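Home | Collections | Tableware | Breakfast Sets | Downloads | Contact

# Fustport Breakfast Table Collection

## Summary

The Fustport Breakfast Table Collection documents the laying out of a simple breakfast: a cutting board, a serving tray, a round white plate and sliced bread, plain or served as toast with a fried egg. It is maintained by the Tefera household studies office and contains 2998 records in 2 parts. Each record lists the items on the table and the section in which each one rests.

## Table layout

The worktable is brown and is divided into sections by strips of blue tape. An item belongs to the section that holds the larger share of it. Items resting across a line are marked `straddling` – this applies most often to the tray.
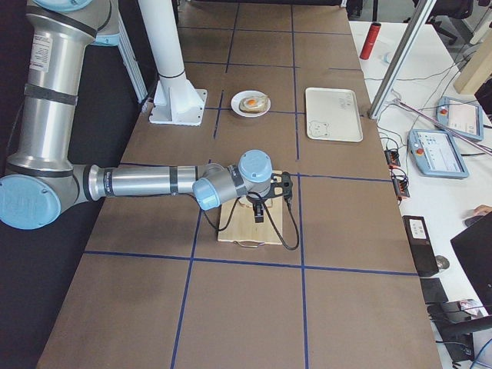 Annotators record the board and the tray first, then the plate, then the food. Food is listed under the plate that holds it. A plate placed on the tray is listed under the tray and receives no section of its own.

## Items

- `board`: rectangular cutting board, light tan, with a metal loop handle
- `tray`: rectangular tray with a raised rim and a printed bear
- `plate`: round, white, without decoration
- `bread`: sliced; stacked slices are entered separately

The direction of the board's handle is entered in the field `handle_side`.

## Parts

The Brarkthorpe part holds 300 records set aside for review. All remaining records form the main part. Corrections are issued each March.
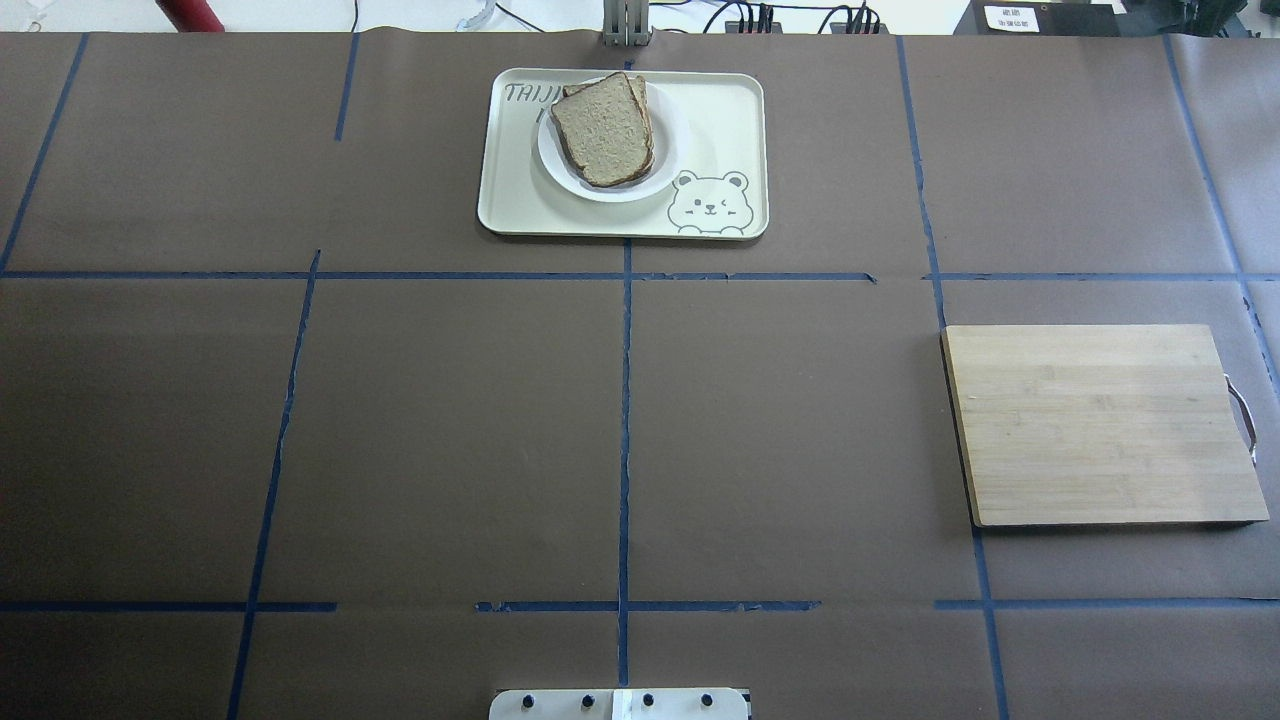 **How should two overlapping slices of bread be entered?**

Enter two `bread` items under the same plate and give the upper slice the lower index number.

## Terms of use

The records may be used for teaching and study. Copies should retain this file.

Contact: Collections Desk, Fustport | © Tefera | Back to top

Comments (3)

**rullthorpe_library:** The rule for straddling items is clear. Could it be repeated in the download notes?

**tablesetter200:** We used the review part in a home economics class. The handle field took some practice.

**mapleandrye:** Please consider adding a field for the direction of the bear on the tray.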